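Small things, one tin
Speaker notes, Wednesday evening session, Torkden branch library

Slide 1. Start without the introduction if we are late. The talk is on the small stuff that never gets a drawer: hair bows, key rings, pill bottles, candy packets. It lands in a cookie tin and stays there.

Mention that at Holten we asked 320 households where they keep these things. Tins came up more than any other answer. Pause, let people talk about their own tins.
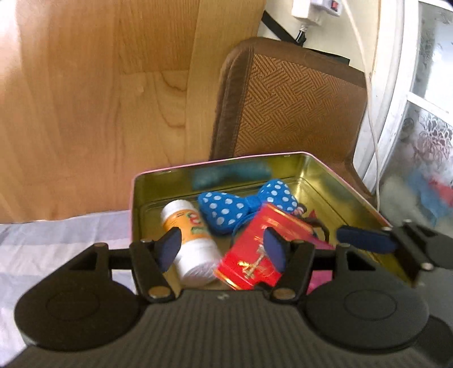 Medicine is the first thing to pull out. A bottle with pills in it goes up high or in a locked cabinet, and it does not share a tin with candy or a child's hair things. Repeat this one — people are writing by now.

Slide 2. Sorting. Use a bed. It is the right height, nothing rolls away, and you have to finish before you can sleep. Put everything down first, then make groups: hair, food, medicine, keys. Give it 5 minutes. Bags count too, so check gift bags for anything left at the bottom. 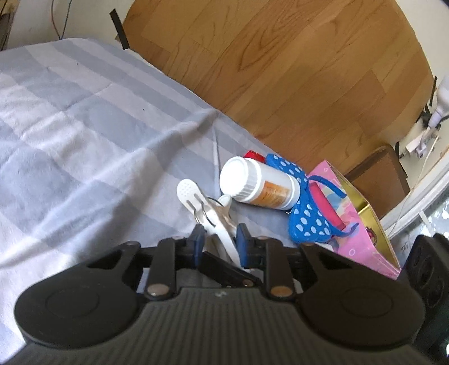
Key rings need a decision. If a ring holds a key, hang it by the door. If it holds something else, ask when it was last used. The Henao handout has a list of questions, 2 per group. Skip the list if the room is restless.

Slide 3. Putting back. One kind of thing per tin. Bows and hair loops do well in a shallow tin with the lid off. Wrapped candy goes in the kitchen. Leave a little space — a full tin gets dumped out every time someone wants the thing on the bottom.
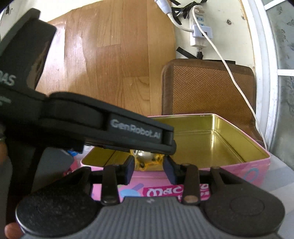
One listener at Skukovel objected that her kids stop using a tin as soon as it has a rule. Fair point. Answer: let them keep one mixed tin each, no medicine in it, and go through it together in March.

Questions. Handouts are by the coats. Lights off at 8.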